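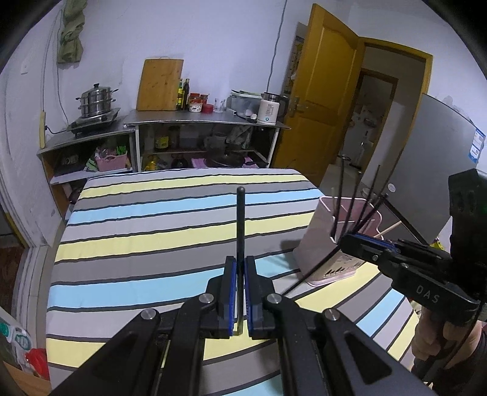

사진: Bushra Sial / Valham 로봇 동아리

7월
작성: Naheed Rind, Comfort Arthur

Jestimon 젓가락 데이터 카드

개요
Jestimon은 Valham 로봇 동아리가 학기 프로젝트로 만든 양손 조작 시연 데이터이다. 작업은 한 종류로, 수저통에 꽂힌 젓가락을 손잡이형 그리퍼로 뽑아 식탁 위에서 세운 자세로 옮긴 뒤 다시 꽂는다. 전체 에피소드는 1000개이고 촬영 장소는 가정집 부엌 8곳이다. 모방 학습 입문 과제에 쓸 목적으로 정리했으며, 동아리 외부 사용도 아래 조건에서 허용한다.

작업 정의
에피소드는 양쪽 그리퍼가 벌어진 상태에서 시작한다. 한쪽 그리퍼로 젓가락 한 개를 잡고 수저통 위로 빼낸 뒤 식탁 쪽으로 옮긴다. 젓가락은 두 턱 사이에서 세로로 유지한다. 다른 쪽 그리퍼는 수저통 옆에서 대기하거나, 통이 밀릴 때 테두리를 받친다. 젓가락을 통에 다시 꽂고 턱을 벌리면 종료한다. 제한 시간은 60초이며, 넘긴 시도는 timeout으로 표시하고 삭제하지 않았다.

수집 환경
식탁보, 조리대 위 물건, 가전은 치우지 않는 것을 원칙으로 했다. 줄무늬 식탁보를 쓴 장소에서는 턱 끝 추적이 줄무늬 경계에 걸려 튀는 구간이 있다. 해당 구간은 track_quality 값이 낮게 기록된다. 조명은 각 집의 평소 상태를 따랐고 별도 조명은 쓰지 않았다.
수저통과 젓가락도 각 집의 것을 그대로 썼다. 따라서 재질, 굵기, 칸 구조가 장소마다 다르다. 어두운 색 젓가락은 검은 그리퍼와 대비가 약해 분할 마스크 오류가 잦다. 마스크는 참고용으로만 쓸 것.

수집자
동아리 회원과 지원자를 합쳐 18명이 참여했다. 오른손잡이와 왼손잡이를 구분하는 필드는 있으나 값이 비어 있는 에피소드가 남아 있다. 처음 참여한 사람의 연습 시도는 practice 폴더에 따로 두었고 위의 전체 수에 포함하지 않는다.

폴더 구조
episodes/ 에피소드별 영상, 그리퍼 자세, 턱 벌림 값
practice/ 연습 시도
calib/ 장소별 보정 파일
meta.csv 장소, 수집자 코드, 결과, 메모
split_kazmi.txt 학습·검증 분할 목록

split_kazmi는 Kazmi 과제 수업에서 쓰던 분할을 이어받은 것이다. 장소 단위로 나누었으므로 같은 부엌이 양쪽에 들어가지 않는다. 무작위로 다시 섞으면 배경이 겹쳐 검증 점수가 높게 나온다.

라벨
결과 필드는 success, drop, timeout, abort 가운데 하나이다. 젓가락을 뽑는 도중 옆의 젓가락이 함께 올라온 경우는 떨어지지 않았더라도 drop으로 처리했다. 이 기준은 Tariq Rind와 Liis Dambrauskienė가 같은 영상을 따로 라벨링한 뒤 불일치 항목을 검토하면서 정했다. 기준이 정해지기 전에 붙인 라벨은 모두 다시 확인했다.

알려진 문제
- 턱 안쪽 패드를 교체한 직후의 에피소드는 벌림 값의 영점이 어긋난다. calib의 offset을 먼저 적용해야 한다.
- 양손 영상의 시각 동기는 시작 신호음 기준이다. 신호음이 녹음되지 않은 파일은 meta.csv 메모란에 no_beep으로 적혀 있다.
- 케이블이 시야를 가로지르는 구간이 있다. 가림 표시는 하지 않았다.
- Roltwood 기숙사 부엌의 보정 파일은 재촬영 후 갱신되었다. 이전 배포본을 받은 경우 calib 폴더를 덮어쓸 것.

개인정보
손과 소매가 보이는 영상은 포함하며, 얼굴이 들어간 구간은 잘라냈다. 우편물이나 이름표처럼 거주자를 특정할 수 있는 글자는 흐리게 처리했다. 제품 라벨은 그대로 두었다. 음성은 시작 신호음 구간 외에는 제거했다. 누락된 부분을 발견하면 에피소드 번호를 적어 알려 주기 바란다.

사용 조건
수업, 동아리 활동, 비상업 연구에 사용할 수 있다. 재배포할 때는 이 문서를 함께 넣고 데이터 이름을 바꾸지 않는다. 촬영 장소를 알아내려는 용도로는 사용할 수 없다.

담당
수집 일정과 장비: Bushra Sial
라벨과 검수: Tariq Rind, Liis Dambrauskienė
변환 스크립트: Comfort Arthur
문서와 배포: Naheed Rind
오류 신고는 저장소 이슈로 받으며, 매주 일요일에 모아서 처리한다.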